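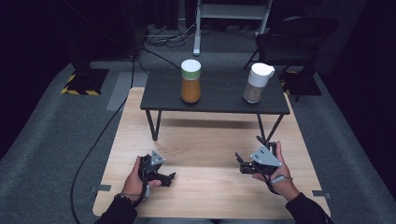 二月简讯·夹爪对比那点事

先说结论,免得大家往下翻:手持夹爪两版都留,暂时不二选一。理由在后面,写得有点乱,今晚还要赶着发出去,见谅。

背景给没跟进的人补一句。上个月组里吵了很久,采集到底用遥操作还是用手持夹爪。Orestis 一直站遥操作那边,说力反馈虽然糙,至少动作跟机械臂是一一对应的,回头不用再做映射。Anneliese 说遥操作太慢,拧一个盖子要磨蹭半天,人都快睡着了。最后定了:双手各拿一只手持夹爪,先跑一轮桌面任务,再拿同一批任务去遥操作上跑,对着看。

手持的两版,一版是 Kotent 的,一版是我们自己改的,内部叫 Okabe(别问为什么叫这个,Abilio 起的,改不掉了)。两边都走有线,电池版还没到。

数据量:Kotent 加 Okabe 一共录了 387 段,能用的 325 段。剩下的不要了,大部分是位姿跟丢,小部分是忘了按开始键。忘按开始键这个……下面单独说。

一、夹持手感

Kotent 开合行程大,抓瓶身舒服,粗一点的罐子也能一把捏住。缺点是扳机硬。前半小时没感觉,后半小时食指开始酸,Sachiko 录到后面直接换中指扣。她的原话:"像在捏一把生锈的晒衣夹。"已经反馈给厂里,回信说可以换软一档的弹簧,没说什么时候寄。

Okabe 扳机软很多,行程短。抓盖子、抓小件好用,抓粗罐子要斜着进,不然指尖先顶到罐壁,罐子就往后跑。跑了好几次。改法有两个,要么把爪指加长,要么把根部的限位往外挪。Yasuo 倾向第二个,他说加长了末端会晃,晃了之后视觉那边要骂人。视觉那边就是 Anneliese,她确实会骂人。

手的姿势也有讲究。手心朝下握,抓高处的东西顺,抓桌面上的东西手腕要拗;手心朝上托着底座握,抓桌面的东西轻松,但是时间长了前臂累。目前不做规定,每个人按自己习惯来,只要求同一段里面不换握法。换了握法的那几段,轨迹一看就知道,中间有个很难看的拐弯。

二、定位

这轮最花时间的部份。夹爪顶上的标记板试了大小不同的几块。大的跟得稳,两只手靠近的时候容易互相挡,还容易碰;小的不碰,远一点就开始抖。没有完美的。暂时的做法是一大一小混着用,左右手分开标定,标定文件千万别拿反。拿反的后果是两只手在回放里面交叉穿过去,看着挺吓人,数据是废的。

光线也影响。帘子拉上之后反而好,窗户那边的反光没了。所以请大家录的时候把帘子拉严,录完再拉开,楼下 Clalwood 的人又来问我们是不是在洗照片。

还有,戴表戴手链的同事,袖口和首饰不用摘,这轮专门看过,对跟踪没看出影响。长袖也可以。反光背心不行(有人真的穿了)。

三、控制器

Moller 的控制器这次是第一次接进来,跟老的那台并排跑。延迟没有肉眼能看出来的差别,日志格式倒是差很多,时间戳一个用毫秒一个用微秒,对齐脚本写了两遍才对。脚本在共享盘老地方,文件名带 align 的那个,别用带 align_old 的,那个我还没来得及删。

采样频率统一到 100 赫兹。之前有人设得更高,写盘跟不上,丢帧,丢了还不报错。以后默认 100,要改先在群里说一声。

Moller 有一个小毛病:线一扯,接口会松,松了它不停,继续录,录出来一条直线。现在接口那里先用扎带固定。走线也请注意,线从手腕底下走,别从桌面上面横过去,不然一抬手就把瓶子扫了。地上的线同理,脚底下留神,特别是立柱底座旁边那一圈。

四、任务清单

第一批就是瓶瓶罐罐:拿起、放下、递到另一只手、开盖、合盖。听着简单,开盖这一项把所有人都难住了。单手夹爪没有手腕那种细的旋转,拧到一半要松开、退回来、再夹,一个盖子要反复好几次。翻盖的好一点,找准位置往上一顶就行,问题是找准位置。

Orestis 在遥操作那边跑同样的开盖任务,跑完之后半天没说话,然后说手持的确实快。这句话我记下来了,放在这里存档。不过他也说得对,遥操作回放到机械臂上基本不用改,手持的那批要过一遍映射,个别动作臂根本够不着,得裁掉。所以快是快,后面的账还没算完。等映射跑完再比总时间,现在比不公平。

物体的高度下一轮要变。这轮东西都垫在矮桌上,人站着弯腰不多。下一轮加地面高度和架子高度两档,看看标记板在低处还跟不跟得住。我猜跟不住,Anneliese 猜跟得住,赌一顿午饭。

五、忘按开始键

真的很多。解决办法试了 2 个:蜂鸣器和脚踏。蜂鸣器被投诉了,隔壁开会听得一清二楚。脚踏目前反应不错,踩下去开始,再踩结束,手不用离开夹爪。缺点是走动的时候会误踩。Abilio 在打一个带边框的底座,把踏板围起来,打好了放在门口架子上,自己拿。

录之前的顺序,再贴一遍:
开控制器,等灯变绿
左右夹爪各空合一次
看一眼标定文件有没有拿反(对,又是这个)
报任务编号,踩踏板
结束之后原地停一下再踩,别边走边踩

六、零碎

打印件备件不够了,爪指坏得最快,都是坏在根部同一个地方。Yasuo 把那里的圆角加大了,新文件已经上传,打印方向也改了,侧着打。旧文件请不要再打,打了也是断。

腕带请调紧再开始。夹爪掉地上一次,标定就要重来一次,重来一次半小时没了。

罐子里的东西别换。换了重量不一样,前后数据对不上。要换整批一起换,换之前称一下,写在表里。表的最后一列一直空着没人填,那一列就是写重量的。

征人:下一轮缺左撇子。现在录的全是右撇子,左手的动作都偏保守,回放看得很清楚。左撇子同事有兴趣的找 Sachiko,一次录一个下午,茶水管够,扳机手酸自负。

下次简讯写映射结果,外加 Kotent 新弹簧(如果寄到的话)。稿子有错字直接告诉我,写得急,没来得急校对。

Abilio 补充:3D 打印机旁边那卷黑色料是留给踏板底座的,不要动。已经被动过一次了。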